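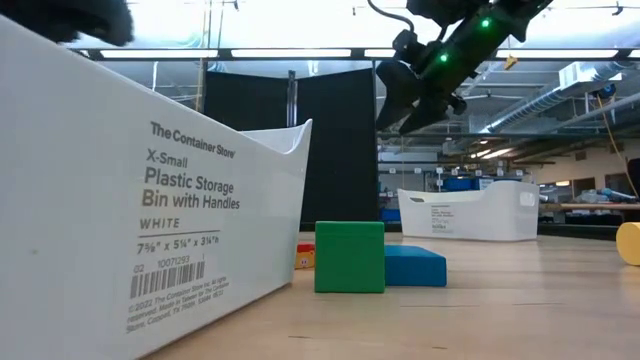

White storage bin from The Container Store, size X-Small.

My sister had been inside for 14 years when the letter came from the court, and I read it standing up in the kitchen with my coat still on. They were going to hear her case again! Not the guilt part, that was settled, just the number of years. The judge had picked 192 months back when she was twenty-two and I was still in braces.

So I called Mal-soon Jang, who had her office over the old Kosell shoe store and talked faster than anyone I've ever met.

"Letters," she said. "I want letters from everybody. Teachers, cousins, the lady who ran the choir."

"The choir lady hates us."

"Ask her anyway."

I asked her anyway. She wrote four pages (four!) in purple ink, and I cried in her driveway like a kid.

The hearing was in February, up in Tromura, and the heat in the courtroom was broken. My sister came in wearing a gray sweater I'd mailed her. She'd gotten reading glasses. I don't know why that hit me so hard, but I kept staring at them the whole time the prosecutor was talking, and I missed most of what he said.

Then the judge asked if she wanted to speak. She unfolded a piece of paper, looked at it, and folded it back up.

"I had something written," she said, "but it sounds like somebody else."

The judge put down his pen. "Take your time," he told her, and she pulled the microphone closer.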